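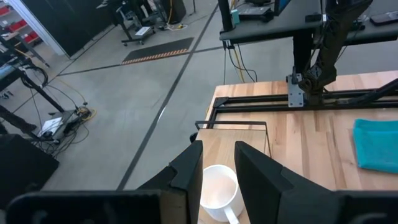

Gresholm Two-Finger Gripper – Demonstration Bookings

The Gresholm is an electric parallel gripper for small and medium robot arms. It is sold by Peretti as a unit with its cable, flange and controller card. Fingers are changed with a hex key and need no recalibration if the same type goes back on.

Stroke and force are set in software. Position is reported at 200 readings per second. Payload is up to 5 kg with standard fingers.

Visits to the demonstration floor

The gripper can be seen at work in the Peretti shop in March. The standard program is mug handling on a wooden bench: approach, grip, lift, set down. Visitors may change speed and grip force from the operator screen and run the cycle again.

Groups are limited to six. Sessions start at 9:30 a.m. and 1:30 p.m. and include time at the bench after the demonstration. Closed shoes are required on the floor – safety glasses are supplied at the door.

Own parts can be tested by arrangement. Send a drawing or a sample five working days ahead, with the weight and the surfaces that must not be touched. Liquids and powders are not accepted.

Related items

Cruzado wrist camera bracket
Grosine soft finger pads, pair
Spare cable, straight or angled plug

Prices are quoted on request. Bookings go through the contact form – select "Demonstration" as the subject.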